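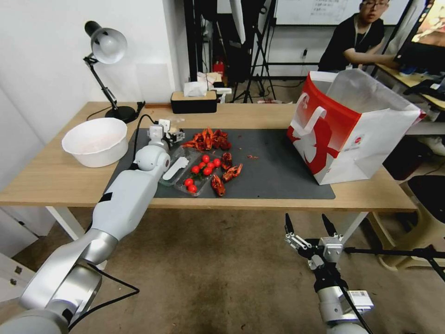 Figure 3. Crayfish and cherry tomatoes on the dark gray mat, with the white bowl to the left and the paper bag to the right.

4.2 Does the table tell us where the meal is?

Much of the earlier work on informal eating assumes that a meal has a center. The plate is the center, or the pot is, and everything else is placed in relation to it. Shellfish eaten by hand have been treated as the clearest case, because the food comes in a heap and people are said to reach in toward the heap. We doubted this from the start, and the material from the Purnudberg tables has not made us doubt it less.

In Figure 3 there is a heap, near the top of the mat, and a reader who wants a center will pick it. But three more crayfish lie apart from it, lower down, one of them beside the container of tomatoes and one near the front edge. A small fragment lies off to the right. The heap coding used in the Grernmont scheme would record one "source" and four "strays." We see no good ground for the second word. A crayfish lying next to the tomatoes may have been put there with care, or it may have slid, or it may have been dropped on the way to somewhere else. A still picture cannot settle which, and a code that sounds as if it has settled it does harm later on, when the codes are added up and the pictures are no longer looked at.

The same caution applies to the bowl. In the Grernmont scheme, any wide empty vessel within reach of shellfish is entered as a shell bowl. The bowl in Figure 3 is large, white, plastic and empty. It could be waiting for shells. It could equally be waiting for the crayfish themselves, or for salad, or it could be the dish they came in. We entered it as "vessel, empty" and left the purpose blank. Of the 200 table records we recoded, 48 had a vessel whose purpose had been filled in by the first coders with nothing in the record to support it. That is close to a quarter, and it bears directly on the claim that people set aside a place for waste before they begin to eat.

We are also wary of what gets left out. The first coders were told to mark food and dishes and to ignore what they called background. On this table, background would include the desk lamp, the box of tissues and the shopping bag. Yet the tissues are the one thing on the table that most people would ask for when eating crayfish with their fingers. The bag, with its top open and a translucent liner folded over the rim, takes up a good part of the right half of the table and hangs partly over the mat. Any account of how space is shared out during a meal has to deal with an object of that size. Whether the bag brought the food, or is there to take the scraps away, or has nothing to do with either, we cannot say. It still takes up room.

The mat deserves a word. It has been argued, mostly from restaurant material, that a mat works as a border and that food outside it is "out of play." Here the crayfish and the tomatoes are on the mat and the bowl is off it, which fits the argument well enough. It is a thin fit, though. A mat in the middle of a table is also simply where things get put down, and the argument would look just as good if no one had been thinking about borders at all.

Figure 4 comes from the same table and was coded on its own, by a coder who had not been shown Figure 3.
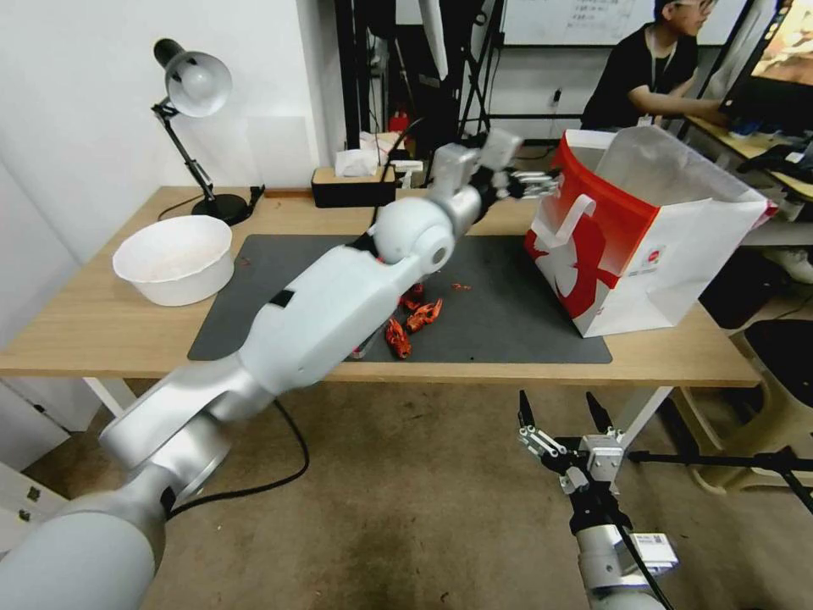

Figure 4. The same table, with crayfish spread over the mat and small red fragments near the bowl.

Two points follow from it. The first is that the border argument gets weaker. There are a few tiny red fragments on the bare surface of the desk, to the left of the mat, close to the bowl. Under the border rule these would be ignored. We think they are among the more useful things on the table, being the kind of trace that a path between mat and bowl might leave. We say "might" on purpose. There is also a faint pale residue visible inside the bowl, and it would be easy to join the two and announce that food or shell has traveled from one to the other. The residue is pale and the fragments are red. We recorded both and drew no line between them.

The second point concerns order. It is tempting to place the two figures in sequence and read them as a meal getting under way, or as one being cleared. The records carry no times, and we found that coders asked to put such pairs in order did so readily and then disagreed about which came first. One picked the heap as the start, reasoning that food begins gathered and ends spread out. Another took the spread as the start, on the view that food is laid out and then collected. Both stories are tidy — and both were told with more confidence than the table allows. We dropped sequence from the analysis for all untimed pairs.

What remains after this pruning is modest. The full set holds 2594 coded items, and the larger part of them survive as plain statements of what lay where. The statements about purpose mostly do not. Readers of the Sikora report will remember its finding that shared shellfish meals show "strong spatial discipline." We reran that test with the purpose codes removed and could not reproduce the finding. It may still be true of the restaurant tables the report began with. For a home or work table, where a desk lamp stands behind the bowl and a shopping bag leans into the eating space, we would want to see it shown from positions alone.

One objection should be noted. A coder who refuses to name a shell bowl will sometimes be refusing to name what is plainly a shell bowl, and detail is lost that way. We accept the loss. The missing purposes can be added back where a record supports them, as Section 5 does for the timed tables.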